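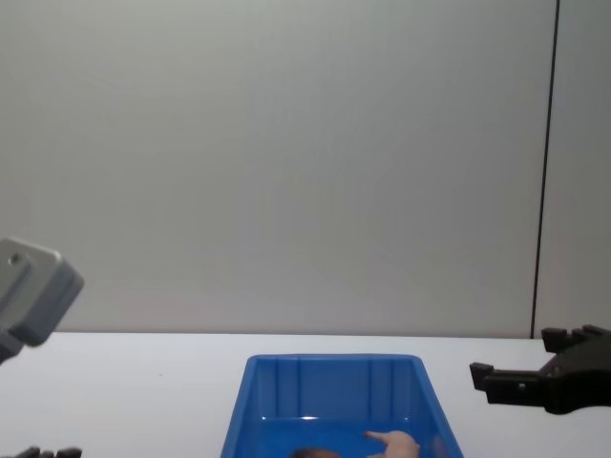 Toy Lending and Returns: Frequently Asked Questions

The Prinham Toy Library lends toys, puzzles and play sets to families, day care providers and classrooms. The answers below apply to all borrowers. Where a classroom agreement sets different terms, the agreement takes precedence.

How many toys may I borrow at one time?

Family members may borrow up to eight items. A boxed set counts as one item regardless of the number of pieces in it. Classroom members may borrow by the bin, and the limit is stated in their agreement.

How long is the loan period?

The standard loan period is three weeks. One renewal is permitted if no other member has requested the item. Renewals may be made at the desk or by telephone before the due date.

Where do I put toys I am returning?

Loose toys are to be placed in a blue bin on the returns table. Boxed sets and anything with batteries must be handed to a member of staff. Please do not put returned items directly on the shelves, even if you know where they belong. An item remains on your account until it has been checked in.

May I put several toys in the same bin?

Yes. Small loose toys may share a bin, provided that they lie on the floor of the bin and are not stacked above the rim. Dolls, figures and soft toys should be placed on top of heavier items. Items borrowed on different cards should go in separate bins.

Do toys have to be cleaned before they are returned?

Borrowers are asked to wipe hard plastic toys with a damp cloth and to shake out sand and crumbs. Do not use bleach or put toys in a dishwasher. All returned items are cleaned by staff before they are lent again. Soft toys should be returned unwashed, as some fillings are damaged by machine washing.

Why is the returns table kept clear?

Staff need the full surface to sort pieces and compare them with the contents card. Coats, bags, drinks and strollers should be left in the entrance area. Children are welcome to help put toys into a bin but should not climb on or lean against the table.
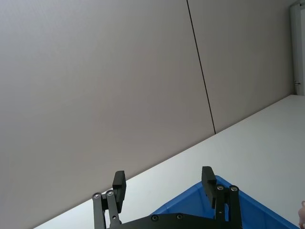 Members who need space to repack a large set may ask to use the table in the Hijazi Room, which is available whenever no group session is scheduled.

What happens if a piece is missing?

Report the missing piece when you return the item. You will have two weeks to look for it at home. If the set can still be used, no charge is made for the first missing piece in a membership year. If the set cannot be used without the piece, a replacement fee may apply.

What if a toy is broken?

Ordinary wear is expected and is not charged. Please tell staff about any crack, sharp edge or loose part, and do not attempt a repair with glue or tape. Damaged toys are set aside for inspection and are either repaired or withdrawn.

May I donate toys?

Donations are accepted on Friday mornings. The collection currently holds 700 items, and storage is limited, so we may decline toys that duplicate what we have. We cannot accept car seats, helmets, cribs or toys with missing battery covers.

Can I borrow a bin to carry toys home?

The blue bins do not leave the building. Mesh carrying bags are available at the desk and should be returned with the toys.

Can classrooms arrange a pickup?

Schools and day care centers in the Sirkell and Sokon neighborhoods may request pickup at the end of a term. Requests should be made one week in advance. Toys must be sorted, counted against the contents cards and ready at the main entrance.

Is the library open in July?

The library is open for returns only in July. Loans due during that month are extended automatically to the first open lending day in August.

Shared 234 times

Related pages
Membership and Fees
Contents Cards and How to Read Them
Classroom Lending Agreement
Donating Toys and Puzzles
Hijazi Room Bookings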